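Anatomia e identificação de madeiras
Apontamentos da aula 4 (outubro), versão provisória
Profa. Hortensia Carhuamaca

Planos de corte, revisão rápida

Três planos: transversal (topo), radial, tangencial. Quem faltou à aula 3 leia primeiro o capítulo do Lagman, senão não vai perceber nada do resto.

Transversal: anéis, poros, raios como linhas finas. É o plano que se usa para identificar com lupa. Cortar sempre com lâmina nova, superfície esmagada não serve.

Radial: passa pela medula. Veio mais ou menos paralelo, raios em manchas ("espelhado" no carvalho). Empena menos, desperdiça mais tronco, logo mais cara.

Tangencial: corte encosta nos anéis. Como o tronco é cónico e nunca perfeitamente direito, os anéis saem em arcos pontiagudos, a chamada catedral. Muito comum em tampos e portas. Atenção, o desenho sozinho NÃO dá a espécie, e há superficies impressas que o imitam bem.
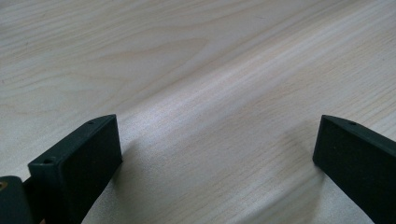

Retração

Tangencial > radial > longitudinal (esta quase desprezável). Relação T/R é o que interessa para prever empeno. Abaixo do ponto de saturação das fibras a madeira começa a contrair, acima só perde água livre, dimensões iguais.

Exercício: tábua tangencial de 200 mm de largura, seca até 13 % de humidade. Calcular a largura final com os coeficientes da tabela distribuída. Mostrar as contas todas.

Erro do costume: usar o coeficiente radial na largura de uma tábua tangencial. Desconta.

Densidade

Massa / volume, os dois ao mesmo teor de humidade. Água = 1000 kg/m3, quase todas as nossas espécies flutuam. Exceções na caixa Trerkeo, pedir a chave à Katherine Cusi.

Lenho inicial: parede fina, lúmen largo, claro. Lenho final: parede grossa, mais escuro. O contraste entre os dois é que faz o veio visível nas coníferas.

Para a próxima aula

Trazer lupa 10x e x-ato. Ler a ficha da Panya Phuthong sobre raios e parênquima, só a primeira metade. Relatórios em grupos de 4, entregar até às 18h, em papel. Dúvidas sobre a retração ficam para o inicio da aula prática.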